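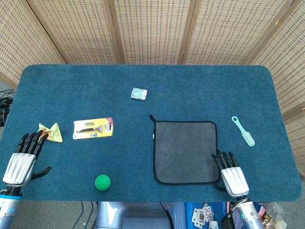

My uncle left me his shop in Stositz, and with it a parrot called Prillura who only spoke to customers. Not to me, mind you. I'd been feeding her for 17 days and hadn't had so much as a hello.

The shop sold buttons. I know! Who buys buttons? Well, Sota Yagi did. He came in one wet October morning with a coat over his arm and asked for a green one, four holes, slightly chipped.

"Chipped?" I said.

"The others are chipped," he said. "It would look silly."

You can't argue with that, so I got the ladder out. My uncle had kept everything in little drawers with the labels in his own shorthand, and I'd only worked out half of it. "Gr. sad" turned out to be grey buttons off funeral coats. "Gr. Grolivent" was green ones, bought in a job lot when the Grolivent hotel shut and sold off its porters' uniforms. I brought the whole drawer down and we sat on the floor with it between us like children with a bag of sweets.

"My grandmother bought this coat in Nagano," he told me, turning over one button after another. "She wore it to meet a man off a train and he never came. So she married the ticket inspector instead."

"Was she happy?"

"She was warm," said Sota.

Prillura had been shuffling along her perch all this while, getting nearer. Then she put her head on one side and said, clear as anything and in my uncle's voice, "Try the one by your knee, love."

I nearly went through the ceiling. I hadn't heard that voice since the spring, and there it was, a bit scratchy, with the cough he always had on the end. Sota looked at the bird, then at me, and had the good manners to look down at his knee.

There was a button there, green, four holes, with a chip out of the side.

He held it against the coat and it was perfect. I wouldn't take any money for it, though he tried (he got as far as putting coins on the counter and I put them back in his pocket). I sewed it on for him there and then, badly, while the kettle boiled.

After he'd gone I stood by the perch with a handful of sunflower seeds.

"Say something else," I said. "Go on. Anything."

She ate the seeds. So I went outside, shut the door behind me, counted to 5 and came back in, wiping my feet like a customer.

"Morning, love," she said. "What are you after?"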